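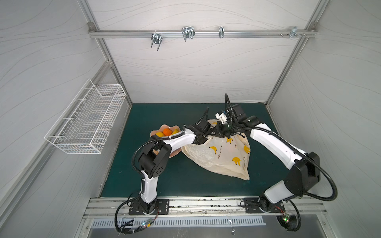
Bag and fruit bowl on the green work surface.

Dostero Airport Shuttle Pass, Witdale to the terminal

The pass covers 20 rides and is good until the end of May. Dostero calls it flat rate. It is, until you read the part on late pickups, where a fee kicks in after 13 minutes - even if your bag is the thing holding you up.

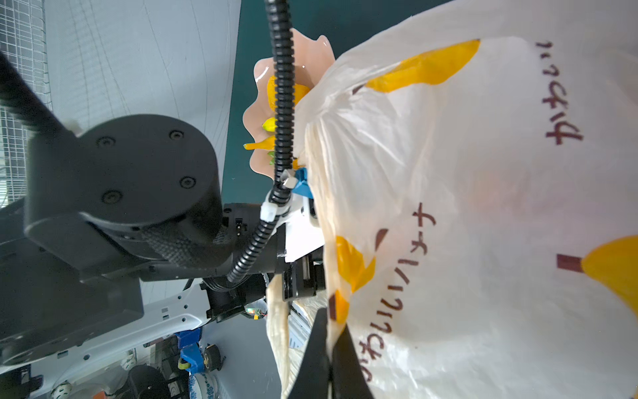
The vans seat eight, and luggage rides in the back. "Door to door" means the nearest corner on some streets, so check your address before you pay. We doubt the pass saves much for anyone flying less than twice a month.
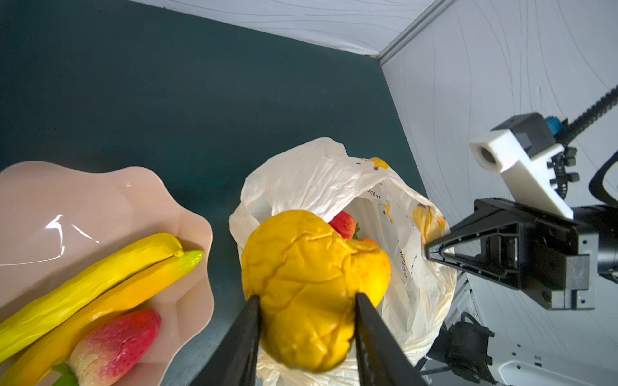

Mahmoudi writes that the 5 a.m. van came on time every trip, but the refund for two unused rides took 21 days and three calls.

Unused rides can't be moved to a Skomeo account.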